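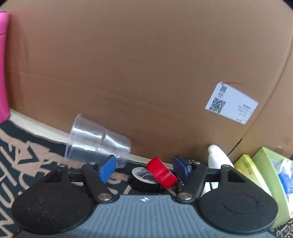
Red tape and black tape.

Comforter Questions, Answered
By Rostislav Polák
May 7, 2018

I run Pulten, a small bedding shop in Hirnville, and I answer the same emails about comforters over and over (happily, I love this stuff!). I've put the usual ones on one page. If yours is missing, write to me and I'll probably add it.

What's the difference between a comforter and a duvet?

In my shop, a comforter is finished on the outside and can go straight on the bed, and a duvet is a plain white thing that wants a cover. Plenty of makers use the words any way they like, so look for loops at the corners. If it has loops, it was meant to go in a cover, whatever the label says. I put a cover on everything because washing a cover is easy and washing a queen comforter is half a Saturday gone.

What does fill power mean? Is 700 good?

Fill power tells you how much space an ounce of down takes up once it's fluffed. Higher numbers mean you need less down to get the same warmth, so the whole thing feels lighter. I sleep under a 700 myself and I've never wished for more. Do check the fill weight too, though. A high fill power with hardly any down in it will still leave you cold in December, and that's the mistake I see most.

I'm hot all night. What should I buy?

First tell me what cover you're using! Lots of people replace a perfectly good comforter when the trouble is a thick brushed polyester cover sitting on top of it. Try a crisp cotton one for a week. Our Jaidee cover is 100 percent cotton in a plain weave and it's the one I lend to hot sleepers to try out. If you're still kicking everything off after that, look at a thin wool comforter or a summer-weight down.

Is synthetic fill any good?

Yes, and I've gotten less snobby about it over the years. It's cheaper, it dries quickly, and it's a sensible pick for a kid's bed or a guest room. We carry one called Plastatine (I didn't name it, please don't write to me about the name) and it has held up nicely on my son's bunk. What I'd say against synthetics in general is that they tend to go flat sooner than down does, and some of them feel a bit clammy. Come in and stick your hands in one before you decide.

Baffle box or sewn-through?

Sewn-through means the top and bottom fabric are stitched right to each other, so there's very little fill along the stitch lines. Baffle box has strips of fabric standing up inside, which lets the down loft all the way across. For winter I'd pay extra for baffles. For summer I wouldn't bother, and sewn-through lies flatter anyway, if you like a neat bed.

How do I wash a down comforter?

Read the care label, and if it says dry clean only, do that. Otherwise take it to a laundromat with a big front loader. Home machines are usually too small, and a comforter that's jammed in tight never rinses properly. Use a mild soap and less of it than you think, then run a second rinse. No fabric softener, please.

Drying is the long part. Low heat, a couple of clean tennis balls, and stop every 30 minutes to pull it out and break up the clumps with your fingers. When you think it's dry, give it one more round. Damp down smells awful and there's no hiding it.

How often, though?

With a cover on, I do mine once a year, in spring. Without a cover, more often. Dogs on the bed change the math completely and I can't help you there, mine sleeps on my feet.

There's a feather poking out. Should I pull it?

No, push it back! Pinch it from the other side of the fabric, draw it in, and rub the spot so the weave closes up. Pulling a feather out makes the hole bigger and its friends will follow. If you've got feathers coming out all over, the shell fabric is worn and it may be time for a new one, or at least a tightly woven cover.

The comforter keeps bunching up inside the cover. Help?

Ties in the corners. If your comforter has loops and your cover has ties, knot them properly, twice. If it has no loops you can sew on a bit of twill tape, and I do that at the counter for 16 dollars a comforter, all four corners. Also measure both pieces. A cover that's much larger than what's inside it will bunch no matter how well you tie it.

Can I use a king comforter on a queen bed?

Sure, and if you share the bed with a blanket thief I'd even recommend it. It'll hang lower on the sides, so watch that it isn't dragging on the floor.

How should I store it for the summer?

Clean, fully dry, and in something that breathes. An old cotton pillowcase or a sheet tied in a bundle is fine. I don't like vacuum bags for down, it comes out looking sad and takes ages to fluff up again. Synthetic copes a little better, but I still wouldn't leave it squashed for months. Top shelf of the closet, nothing heavy on it.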